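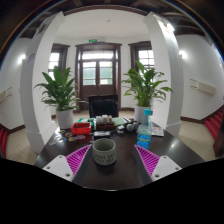 图7-1 深色桌面上的灰绿色圆筒形杯子

第七章 范畴：词语管到哪里为止

本章要点
范畴的经典理论及其困难
典型成员与边缘成员
基本层次词
功能、形状与语境对命名的影响
汉语量词与范畴的关系
跨语言比较中的常见错误

7.0 引言

什么叫“杯子”？多数读者会觉得这个问题配不上大学课程的学费。三岁的孩子就会用这个词，而且用得比许多词典编纂者安稳。可是请试着写一个定义，写完以后再到厨房里走一圈，看看它能撑多久。

我们在课堂上做过许多次这样的练习。第一稿通常是“喝水用的容器”。很快有人指出，碗也能喝水，水壶有时候也能，夏天直接对着水龙头喝的人另当别论。于是第二稿加上“圆柱形”，高脚杯随即被开除。第三稿加上“有底、有口、可以单手拿起”，结果把笔筒和小号花盆一起请了进来。到第四稿，黑板上的定义已经长达三行，每一行都有括号，而全班同学仍然毫无困难地知道自己手里拿的是不是杯子。

语义学的一大块工作就从这种尴尬里开始。说话人掌握一个词，和说话人能够说出这个词的定义，是两种相去甚远的本事。前一种几乎人人都有，后一种连专业人士也时灵时不灵。第六章讨论词义成分分析时，我们假定词义可以拆成若干特征，像拆一只闹钟那样把零件摆在桌上。那一章的例子选得很体面：“单身汉”“母马”“叔父”，零件少，咬合紧。本章要讨论的词没有这么配合。

7.1 经典理论的体面与窘迫

经典范畴理论的主张可以概括为两条。第一，一个范畴由一组充分必要条件来界定；第二，满足条件的都是成员，成员之间一律平等。按照这个看法，范畴有清楚的边，里面的东西不分亲疏。偶数就是很好的例子：能被2整除的整数是偶数，不能的就不是，没有哪个偶数比别的偶数更偶。

可惜日常词汇里像偶数这样守规矩的不多。拿“家具”来说，椅子是家具，桌子是家具，大概不会有人争论。地毯呢？落地灯呢？嵌在墙里的柜子，搬家时带不走，算家具还是算房子？搬家公司和房东对这个问题的看法往往不一样，而且双方都愿意为自己的语义学观点打官司。

再看“水果”。番茄的身份问题，植物学课本有一个答案，菜市场有另一个答案，往凉盘里撒白糖的人还有第三个。学生常常问哪个答案是“科学的”。我们的建议是先问清楚谁在说话、为了什么说话。植物学需要一套按照发育来源划分的术语，菜市场需要让顾客找到摊位。两套划分都用了“果”字，这只能说明汉字节俭。

经典理论的辩护者会说，边界模糊是因为我们还没有找到正确的条件，再努力一点就好了。这种乐观值得尊敬，语言学史上有不少人为它奉献了很好的年华。

7.2 一次命名调查

为了让讨论有些着落，我们引用一份小型调查的结果。调查在Onsri学院的语言学入门课上进行，时间是十一月，参加者为70名以汉语为母语的学生。材料是21件日用器皿，逐一摆到桌上，要求参加者用一个词说出它的名称，不许讨论，也不许写“东西”。最后这一条是试测以后加上的。 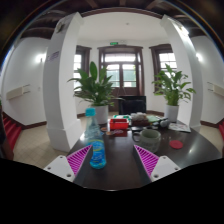 结果里最整齐的部分没有什么戏剧性。有把手的直筒瓷器，全体参加者都写了“杯子”或带“杯”字的词。带盖的保温器皿则开始分家：59人写“保温杯”，其余写“水壶”“保温壶”或者“水杯”。这几种答案指的是同一件器皿，写下来的人各自都很有把握，事后访谈时没有人愿意改口。

分歧最大的是一件敞口浅底的器皿，高度不足口径的一半，侧面有一个小把手。有人叫它“汤杯”，有人叫它“碗”，还有一位参加者写了“带耳朵的碗”，在“用一个词”的要求面前显示出可贵的独立精神。调查人员随后换了一种做法：同样的器皿，里面盛上米饭再问。“碗”的比例明显上升。改盛咖啡，“杯”又占了上风。器皿从头到尾没有变过，变的只是里面的东西，以及参加者对它将要派什么用场的估计。

读者可以从中看出两点。其一，形状确实影响命名，但很难找到一个数值，过了它“杯”就突然变成“碗”。其二，功能也影响命名，而且有时压过形状。至于两者怎样合在一起起作用，文献里有好几种模型，本章第四节会介绍其中较为温和的一种。

7.3 典型成员

如果范畴内部人人平等，那么问“麻雀是不是鸟”和问“企鹅是不是鸟”，回答所需的时间应当相同。心理学实验反复表明，后一个问题要多花一点时间。企鹅没有做错什么，它只是站得离中心远了些。

典型理论认为，范畴围绕着典型成员组织起来，其他成员按照与典型的相似程度排在远近不同的位置上。问一个汉语说话人“举一种鸟”，得到的多半是麻雀、燕子、鸽子，很少是鸵鸟，除非对方刚从动物园回来。举例的先后、判断的快慢、儿童习得的早晚，这几种材料往往指向同一批成员。

典型性还会留下语法上的痕迹。试比较下面几个句子：

（1）麻雀是鸟，但是会飞。
（2）企鹅是鸟，但是不会飞。
（3）麻雀是鸟，所以会飞。
（4）？企鹅是鸟，所以会飞。

句（1）语法上无可挑剔，听起来却很古怪，仿佛说话人对鸟类抱有某种长期的失望。“但是”要求后面的内容与预期相左，而预期是由典型成员提供的。连词在这里成了一件很便宜的测量工具，比实验室里的反应时仪器便宜得多，也不用预约。

需要提醒的是，典型程度不等于成员资格的程度。企鹅不太像鸟，但它百分之百是鸟。初学者常常把“不典型”写成“不完全属于”，期末试卷上尤其多见。有些范畴既有典型效应又有清楚的边界，前面夸奖过的偶数也在其中：多数人觉得4是比806更好的偶数。数学家听了会皱眉，他们做这个测验时的反应时却和大家差不多。

7.4 基本层次

同一样东西总可以用不同层次的词来称呼。桌上的那件器皿可以叫“容器”，可以叫“杯子”，也可以叫“骨瓷马克杯”。三种叫法都对，适用的场合却很不一样。请同事把“容器”递过来，对方会以为你在写实验报告；请同事把“骨瓷马克杯”递过来，对方会以为你在卖它。

“杯子”这一层称为基本层次。它的词通常较短，儿童先学会，在没有特殊理由的时候说话人首先选用它。往上走，概念过于空泛，很难想象出一个共同的形状；往下走，信息增加得不多，词却长了一倍。

商品目录是观察层次选择的好地方。Hutside的家居目录几乎不用基本层次词，连抹布都叫“多用途清洁织物”。Vemine的做法相反，货架标签上只有“碗”“盘”“杯”几个大字，顾客在店里停留的时间长短我们不得而知，至少不会看不懂标签。Grenow介于两者之间，网页标题用下位词，结账页面用基本层次词，大概是觉得到了付钱的时候，修辞可以歇一歇。

汉语在这方面还有一个便利之处。下位词常常由修饰成分加中心成分构成，“茶杯”“酒杯”“纸杯”都把自己的上级写在最后一个字上，归类的工作由构词法代劳。不过这种便利不能全信。“手套”不是一种可以随便套在任何东西上的套，“蜗牛”与牛也没有亲属关系。构词成分能够提示范畴，提示的质量参差不齐，遇到年代久远的词尤其如此。

量词提供了另一条线索。“一杯水”里的“杯”是容器，同时也临时充当了计量的尺子，尺寸由语境决定。咖啡店里的一杯和药品说明书上的一杯，差别足以让人失眠。量词究竟是在给名词分类，还是在给说话人的观察角度分类，学界争论已久，我们把有关材料放在第九章。

阅读下一节之前，请读者先完成一件小事：从自己住处挑出五件叫不准名字的物品，分别记下你会怎样对家人称呼它们，又会怎样对陌生人称呼它们。两份名单请留着，做本章习题时要用。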